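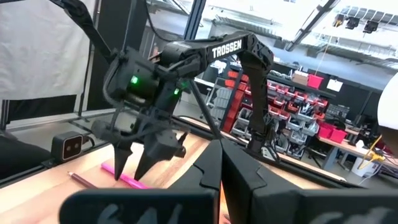

The table, with the shelving behind it.

8 comments · 2 shares

The Long Side

The table had come with the room, and the room had come with Gwion Bellis, so when Gwion left for Pirkex in July to live with a woman who kept bees, there was some question over which of them the table now belonged to.

"It's mine morally," said Efa Hopkin, who had oiled it.

"You oiled it once," said Idris.

"I oiled it on my knees."

Idris James had paid seven hundred pounds towards the floor and felt that a floor outranked a table, being underneath it. He didn't say this aloud. He had said it aloud in the spring and it had been written on the wall by the kettle, with his initials, where visitors could enjoy it.

The table was pale and plain and too big. It couldn't be got through the door. Gwion had always maintained that it had been built in the room, by a man called Tiwari, who had then been unable to get his sawhorses out either and had left them to the landlord. The only people who had ever tried to move it were Idris and a cousin, and the cousin now walked with his left shoulder first.

Leena Räsänen rented the long side, by the window. This was understood to be the best side and she paid the same as everybody else for it, having arrived on a morning when the others were at a funeral. She mended clocks there, or took them to bits, and was polite to anyone who asked when theirs would be ready. Efa had the end nearest the shelves. Idris had the other end, and a draught.

That left Gwion's side, and a letter came about it.

The letter was from Amra Mujić, who said she bound books, that she was quiet, that she had seen the card in the window of Jernance's and that she would need to put a press on the table, if the table could take it. She enclosed a drawing of the press. It looked like something for getting confessions.

"Can the table take it?" said Efa.

They all looked at the table.

"It took Gwion," said Idris. Gwion had slept on it for most of one winter, with his boots in a carrier bag for a pillow, and had told people he was between flats.

Leena put down her tweezers. She said that if the new person was to have Gwion's side, then somebody ought to say where Gwion's side stopped. It had never come up with Gwion. He had spread out like milk, and one had simply lifted one's elbows.

So they measured. Efa had a dressmaker's tape and Idris had a steel rule, and these disagreed, and the rest of the morning went on which of them was lying. The tape had been through the wash. The rule had been dropped off a roof in Kundstead. Leena offered to settle it with a micrometer and they both told her, quite sharply, that there was no need to be silly.

By lunchtime they had pencilled a line. By two o'clock Efa had rubbed it out and moved it the width of a thumb towards Idris, and Idris had watched her do it from the stairs with a cheese roll in his mouth, unable to speak.

"I saw that," he said, when he could.

"Saw what?"

"My thumb," said Idris, "is the same size as your thumb."

She asked him what on earth that meant and he found that he didn't know. He went and stood in his draught.

Amra Mujić came at four. She was small and wore a man's raincoat, and she did a thing none of them had ever done, which was get down on the floor and look at the table from below. She was under there for quite a time. They could hear her knocking on it.

"Who made this?" she said.

"Tiwari," said Efa and Idris together, as if they had been at the wedding.

"It's two tables."

Leena stopped what she was doing.

"It's two tables pushed together, with a batten and eight screws. You could take it apart and have it out of that door before your tea." She came out backwards and brushed her knees. "It's a lovely bit of wood. Has somebody oiled it?"

Efa opened her mouth and for once only nodded.

No one went for a screwdriver. Idris had one in his back pocket, and he sat down on it rather carefully and said that personally he had always thought of it as one table. Efa said so had she. Leena said that in any case the join would run straight down the middle of the long side, and she had more than 2000 parts laid out there in an order she couldn't at present remember the reason for.

"I only mention it," said Amra.

They showed her the kettle and the wall beside it, and she read what was written there, with the initials, and asked which of them was I.J.

The cousin was not told. He'd sent a card at Christmas with a drawing of a shoulder on it, and Efa felt that he had made his peace.

The press arrived the next week in a baker's van. It went on Gwion's side, a thumb over the line.

8 comments · 2 shares · Share this story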